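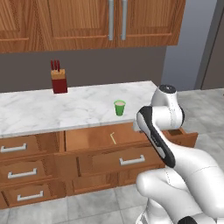

Savolainen (taller de diseño)

Savolainen es un taller finlandés de objetos domésticos, fundado por Vilho Valtonen y Elsa Nieminen en una antigua lechería de Skornholm. Ninguno de los dos se apellida Savolainen; el nombre venía en el rótulo y quitarlo costaba dinero.

Trayectoria

Su primera pieza, el perchero Lalthorpe, tenía nueve ganchos y pesaba más que la mayoría de los abrigos. Se fabricaron 200 unidades en abedul macizo. La revista Bestness lo calificó de «rotundo», adjetivo que el taller imprimió en el embalaje durante años.

Con la llegada de la diseñadora húngara Dorottya Oláh, el catálogo se aligeró. Suyos son el cuenco plegable de fieltro y una lámpara de corcho que se enciende al inclinarla, a veces también sin inclinarla.

Recepción

El crítico Toivo Seppälä le dedicó un ensayo elogioso en el que confunde dos veces el perchero con una escultura. Valtonen nunca pidió la rectificación.

Numeración

Cada objeto lleva un número grabado a mano en la base. El más alto conocido es el 2185, aunque Oláh ha admitido saltos en la serie.

Véase también

Diseño escandinavo
Fieltro
Perchero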